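Search this book Go

Chapter 7
Woven Cloth and the Grid

Reading time: 2 minutes

A plain-weave cloth is made of two sets of yarns, the warp and the weft, crossing at right angles. Each set resists stretching along its own length. Pulled at 45 degrees to either, the cloth gives readily, and this change of angle is called shear. Section 7.2 covers the Garrido frame test; section 7.3 applies it to table linen from the Povosden mill. 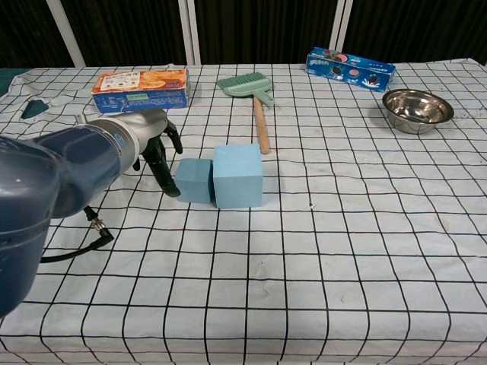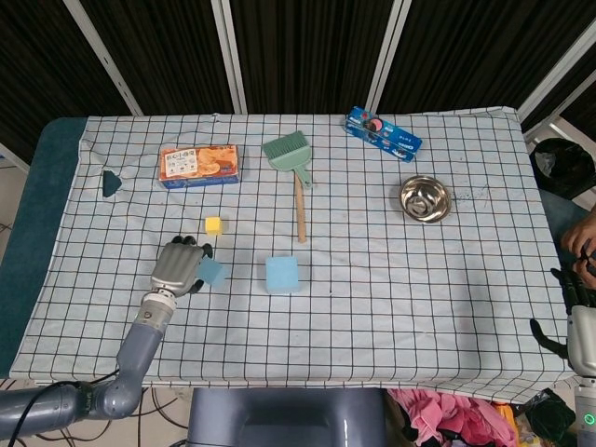
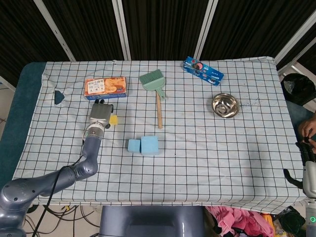

Fig. 7.1 Wrinkled cloth with a printed grid.

Why does a printed grid make shear easier to see?
The lines are straight when the cloth is flat, so any change in the angle between them can be measured directly.

Readers new to yarn counts should first revise the table on page 111.

© Premetberg Technical Books | Contact | Back to top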